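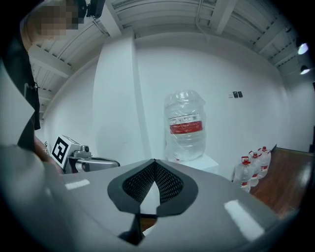

Foro > Trabajo y empresa > Automatización
Tema: Nos están cambiando el trabajo con las pinzas y no sé si alegrarme

tornillo_flojo
4 de noviembre de 2022
Hola a todos, llevo tiempo leyendo el foro y por fin me animo a abrir un hilo. Trabajo en Jurnbridge, en el equipo que graba tareas de manipulación con pinzas de mano (las que llevan el cubo blanco con el marcador en blanco y negro, los que estéis en esto ya las conocéis). Antes yo estaba en almacén, preparando pedidos de agua y de productos de limpieza. Ocho horas de carretilla, cajas y garrafas. Desde marzo me paso la jornada cogiendo cosas con una pinza para que luego un robot aprenda a cogerlas.

La foto que he puesto es de una de las salas. Ahí tenéis la garrafa grande con su plástico puesto y las botellas de tapón rojo con asa en el suelo, que son mi pan de cada día. Lo de la bolsa arrugada tiene más miga de lo que parece: el plástico transparente se dobla, se pega, hace un nudo arriba y la pinza lo agarra como le da la gana.

Total, que el trabajo es más descansado de espalda, eso no lo voy a negar. Pero tengo una sensación rara. Estoy enseñando a una máquina lo que yo hacía antes, y los que siguen en almacén me miran distinto -- uno me soltó en el comedor que si ya le había encontrado sustituto. Lo dijo riéndose, pero vaya.

¿A alguien más le ha pasado? ¿Cómo lo lleváis? Y de paso, ¿os pagan por hora o por toma? Aquí ha empezado a sonar lo segundo y no me hace ninguna gracia.

marea_baja
Bienvenido!! Yo estuve en algo parecido, en Laskowska, pero con ropa: doblar toallas, meter camisetas en cajones, sacar camisetas de cajones, volver a meterlas... Al principio me parecía hasta divertido y a las tres semanas soñaba con toallas.

Lo de los compañeros que te miran raro lo viví igual. A mí lo que me ayudó fue llevarme a dos de ellos a la sala y dejarles probar la pinza. Estuvieron un buen rato peleándose con un calcetín y salieron bastante más tranquilos con lo del sustituto, jajaja.

Sobre el pago: por hora, siempre. Cuando nos pusieron la prima por toma la gente empezó a correr y los datos salían fatal. Duró poco.

palet_europeo
Pues yo soy de los que se quedaron en almacén (otra empresa, no la tuya, tranquilo) y te voy a decir lo que pienso aunque caiga mal. A mí me parece que estáis aserrando la rama en la que estamos sentados todos. Que sí, que hoy la pinza no puede con un calcetín. Hace unos años tampoco había carros que fueran solos por el pasillo y ahora los tengo pitándome detrás todo el turno.

Y no te culpo a ti, ojo. Si me ofrecen dejar de levantar peso con la espalda que tengo, igual firmo mañana. Pero que no me cuenten que esto es para ayudarnos.

tornillo_flojo
@palet_europeo no me cae mal, si es justo lo que me ronda la cabeza. Yo tampoco me creo el folleto. En la reunión nos dijeron que el robot haría "las tareas penosas" y que nosotros pasaríamos a supervisar, y cuando pregunté cuántos supervisores hacían falta se cambió de tema bastante rápido.

@marea_baja lo de llevar a los de almacén a la sala me lo apunto. No sé si me dejarán, por lo de los permisos, pero lo pregunto.

resina_epoxi
Escribo desde el otro lado, que soy técnica y me toca revisar grabaciones en Hendance. Un par de cosas prácticas, por si sirven.

Primero, las tomas con prisas se notan muchísimo. Tirones, la pinza que entra torcida, el objeto que sale de plano. Se descartan y hay que repetirlas, así que la prima por toma le sale mal a todo el mundo, también a la empresa. Si tenéis que argumentarlo, argumentadlo por ahí, que es el idioma que entienden arriba. En nuestro caso, de una tanda de 200 tomas grabadas con prima quedaron 120 aprovechables. Cuando volvimos al pago por hora, de otras 200 se salvaron 192. Guardé la tabla y la enseño cada vez que a alguien se le ocurre resucitar la idea.

Segundo, la gente que viene de almacén graba mejor. Lo digo totalmente en serio. Alguien que lleva años moviendo garrafas sabe por dónde cogerlas sin pensarlo, y eso en el vídeo se ve. Los becarios que nos mandaron al principio agarraban las botellas por el sitio más raro posible. Vuestro oficio vale dinero en ese puesto, que no os lo paguen como si fuera apretar un botón.

palet_europeo
Eso último me da todavía más rabia, fíjate. O sea que lo que sé hacer vale, y vale justo el rato que tarden en copiarlo.

resina_epoxi
Ya. No tengo una respuesta buena para eso. Te puedo decir que copiarlo está tardando bastante más de lo que prometían, pero entiendo que es un consuelo flojo.

cafe_de_maquina
Perdonad que me meta con una pregunta tonta: ¿la pinza pesa? Es que me han ofrecido un puesto así en Jisosik, a jornada completa, y tengo la muñeca tocada de la época en que trabajaba de camarera. En la entrevista me dijeron que era "ligero" y no me atreví a pedir que me la dejaran coger.

marea_baja
Pide que te la dejen coger!!! En serio, antes de firmar. Una pinza en la mano cinco minutos es ligera, lo que cansa es tenerla toda la mañana con el brazo medio estirado y el dedo apretando. Yo acabé con el antebrazo hecho polvo el primer mes y eso que soy bastante bruta.

Cosas que yo preguntaría: cada cuánto se descansa, si se puede cambiar de mano, si hay mesa a una altura decente o si grabas agachada.

tornillo_flojo
Coincido con marea_baja. En nuestro caso lo peor es lo que está en el suelo. Las botellas pequeñas las ponemos a menudo directamente en el suelo y ahí la espalda se queja igual que antes, solo que con menos kilos. La garrafa grande sobre su base blanca baja es otra historia, ahí te agachas menos, aunque a cambio tienes el plástico dando guerra.

Cuando empezamos a turnarnos (uno graba, el otro recoloca los objetos y apunta) mejoró mucho. Si en Jisosik te ponen sola en una sala toda la jornada, yo me lo pensaría.

cafe_de_maquina
Gracias, no se me había ocurrido lo de cambiar de mano. Preguntaré todo eso. La verdad es que me hace ilusión, vengo de sitios donde lo más moderno era el lavavajillas :)

llave_del_trece
Yo discrepo un poco del tono fúnebre, con perdón. Llevo en mantenimiento toda la vida y he visto llegar la paletizadora, la flejadora automática y los carros esos que le pitan a palet_europeo. Con cada una se iba a acabar el mundo. Lo que cambió fue quién hacía qué, y hubo gente que salió ganando y gente que salió perdiendo, y la diferencia casi siempre estaba en si alguien había negociado algo antes de que llegara la máquina. Después ya no negocias nada, te dan una charla y una camiseta.

Así que mi consejo a tornillo_flojo: que dejen por escrito qué pasa con tu puesto cuando se acabe la grabación. Si vuelves a almacén, con qué categoría. Si te quedas de técnico, con qué formación y quién la paga. Ahora mismo te necesitan, aprovéchalo.

palet_europeo
A mí la flejadora me quitó a dos compañeros de turno, llave. Igual desde el taller se veía más bonito.

llave_del_trece
Tienes razón en que desde el taller se ve distinto, a nosotros cada máquina nueva nos da faena. No te lo discuto. Lo que digo es que quejarse cuando ya está atornillada al suelo no le sirvió a nadie en mi planta.

tornillo_flojo
Pues mira, esto sí me ha servido. Yo tengo un anexo al contrato que pone "asignación temporal a proyecto" y punto. No dice cuánto dura ni a qué vuelvo. Voy a pedir cita con personal.

Y os cuento otra cosa que me tiene dándole vueltas. En nuestro panel interno sale el número de tomas acumuladas del equipo, y el último que vi era 2.767. Lo ponen en grande en una pantalla al lado de la máquina de café. Al principio me picaba, quería que subiera. Ahora paso por delante y pienso que cada número de esos es una garrafa que alguien ya no va a levantar, y según el día me parece estupendo o me parece fatal. Las garrafas son un asco de levantar, eso lo sabe cualquiera que lo haya hecho. Pero la nómina también venía de ahí.

marea_baja
Uf, lo de la pantalla. En Laskowska la teníamos también y al final alguien le colgó una bata encima. Estuvo así semanas y ningún jefe dijo ni mu.

resina_epoxi
Apunte técnico y ya me callo: lo de la bolsa de plástico alrededor de la garrafa es de lo que peor llevan los modelos con los que trabajo. Transparente sobre transparente, con brillos y encima blando. Si en la sala hay focos en el techo, probad a apagar alguno y comparad, que el reflejo en el plástico cambia un montón. Y variad la bolsa, no dejéis siempre el mismo nudo, que si no el robot aprende ese nudo y ninguno más.

tornillo_flojo
Lo de apagar focos no lo habíamos probado, lo comento mañana en el equipo. Lo del nudo sí, tengo un compañero que lo cambia entre tomas y cada vez le salen más feos.

cafe_de_maquina
Vuelvo para contar que he llamado a Jisosik y me dejan hacer una mañana de prueba con la pinza antes de decidir. También he preguntado por las pausas y me han dicho que me lo mandan por correo. Lo del contrato cuando acabe el proyecto se lo pregunto en persona, que por teléfono me puse nerviosa.

llave_del_trece
Muy bien hecho. Y lo de las pausas, guarda ese correo.

palet_europeo
Suerte con la muñeca, café. Y tú, tornillo, cuando tengas la cita con personal cuéntanos qué te dicen, que en mi empresa ya están midiendo una sala al fondo de la nave y a mí me gustaría ir sabiendo qué pedir.

tornillo_flojo
Hecho. En cuanto la tenga lo pongo aquí mismo.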